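Nuttall Matt Table Paint, 2000 ml

Nuttall is a water-based paint for tables, desks and shelves. It dries to a smooth grey surface without shine. One tin is enough for two coats on a normal dining table. The paint is made by Budon in Ginolcombe and we keep it in stock all year, also in November when many shops stop selling it. 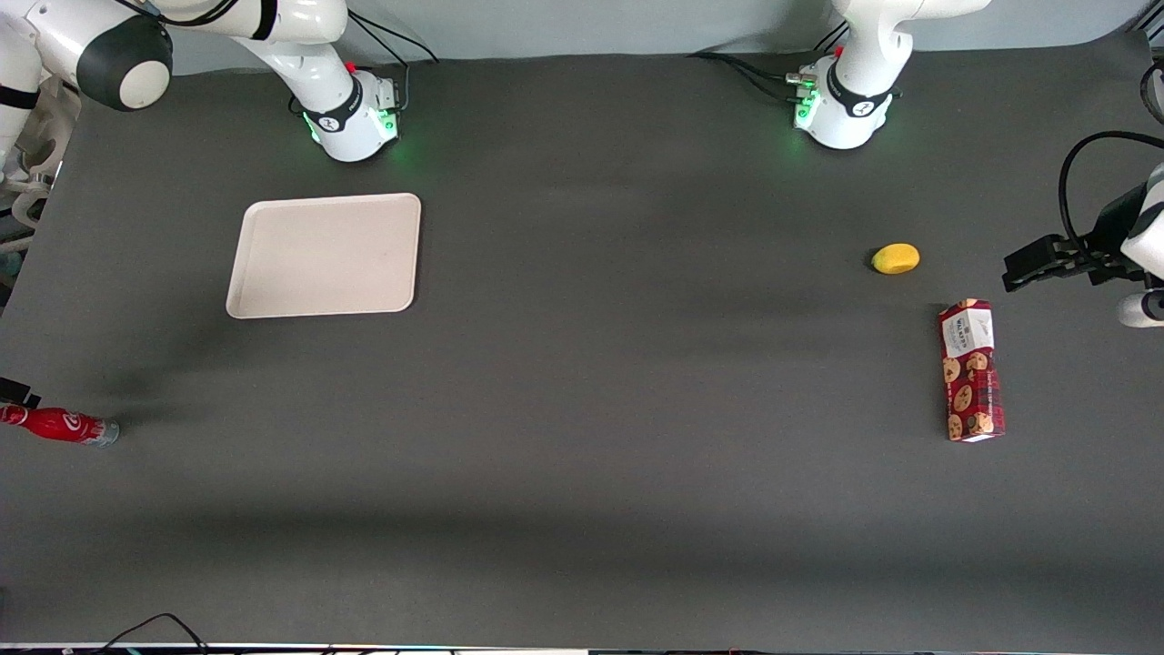
Can I put it over old varnish?
Sand the varnish lightly first, wipe off the dust and let the wood dry. Very glossy varnish needs one coat of Clumov primer.

Drying: touch dry in two hours, second coat after six hours. Please wait seven days before you put heavy things on it.

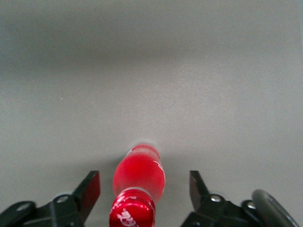
Cleaning is simple - a soft cloth and a little washing-up liquid. Do not use steel wool, it makes shiny places which stay. Matt grey is a quiet colour, and strong colours look good on it, as with the red plastic bottle lying on the grey table. Pale specks are easy to see on the darker shades, so wipe more often if this disturbs you.

Also sold as a 100 ml sample pot and a 4000 ml tin. Questions about colour: ask for Mateja Dimitriou.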